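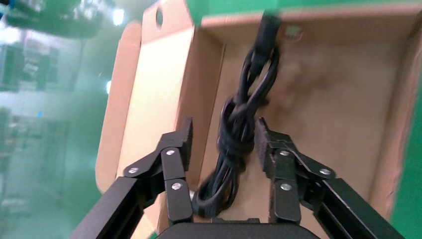
Seit 2 Wochen bin ich jetzt in Kudau, und ich muss zugeben: Das Dorf hat mich gekriegt. Eigentlich wollte ich nach Dredow, aber da gab es im Mai keine Wohnung mit Balkon mehr (und ohne Balkon ziehe ich nicht mehr um, das habe ich mir geschworen!). Also Kudau, ein Bäcker, ein Bus, ein Teich mit sehr lauten Fröschen.

Der Bus nach Dredow fährt dreimal am Tag, wenn der Fahrer gut gelaunt ist auch pünktlich. Ich habe mir deshalb ein Rad gekauft, gebraucht, 300 Euro, dunkelgrün, mit einer Klingel, die klingt wie eine beleidigte Ente. Die Gangschaltung kann drei von sieben Gängen. Für die Strecke am Kanal entlang reicht das völlig, nur der Berg hinter Solulow ist gemein.
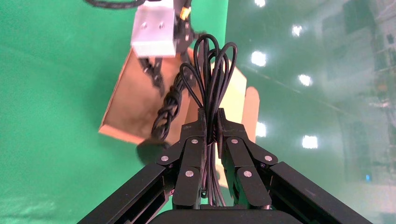 In Solulow ist samstags Markt, und da habe ich Drahomíra Hubáček kennengelernt. Sie verkauft Setzlinge und hat mir zwei Tomatenpflanzen für den Balkon aufgeschwatzt, obwohl ich nur Petersilie wollte. Südseite, großer Topf, morgens gießen, nie von oben – das musste ich ihr zweimal aufsagen, bevor ich zahlen durfte. Die Petersilie habe ich dann natürlich vergessen.

Auf dem Rückweg bin ich noch beim Hudec eingekehrt, der Gaststätte an der Schleuse. Die Knödel sind riesig, die Soße könnte mehr Majoran vertragen, und der Pflaumenkuchen war schon aus. Nächsten Samstag fahre ich früher los, erst Kuchen, dann Markt. Und falls jemand weiß, wie man Tomaten auf einem Gepäckträger transportiert, ohne dass die Hälfte der Blätter abknickt: Schreibt mir bitte!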